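**Tasov pauses kitchen-arm trials after cable fault, shares findings with partners**

WEKBERG, April – Tasov has paused tabletop trials of its kitchen arm at the Wekberg test room after a wrist cable caught during a reach and the arm kept pushing for longer than it should have. We are very glad to say that no one was hurt, and we would like our partners to hear the story from us, in full.

The arm had completed 1,429 reaches in this series, working among a toaster oven, play food, and a ketchup bottle on a plate, when the fault came up on a Sunday evening. Leif Ekström, who was on shift, pressed the stop button.
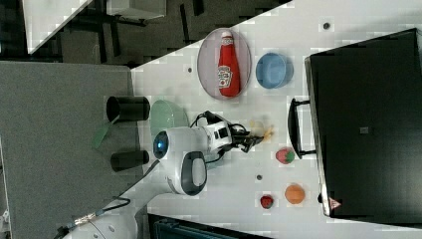
## What we found

The cable loop at the wrist had been left with more slack than our own drawings allow – a small thing, and one we should have caught. The force limit was also set too high for work this close to dishes and bowls.

"Leif did just what we hope anyone would do, and I thanked him for it that same night," said Marion Cowie, head of safety at Tasov. "Now it's our turn to do our part."
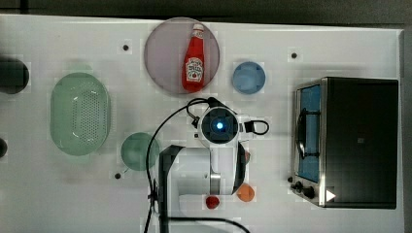
## What happens next

Every arm of this type will get a shorter cable run and a lower force limit, and each must then finish 300 supervised reaches before regular trials start again. 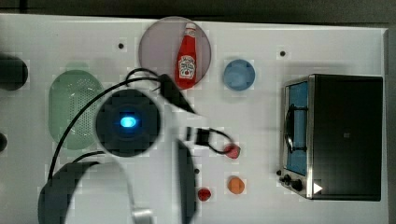 Partners at Visoscombe and Wuisan have been asked to keep their arms powered down until Melati Gunawan's service team has visited. Questions are always welcome, and Teun Verhoeven at the Wekberg office will be happy to take them.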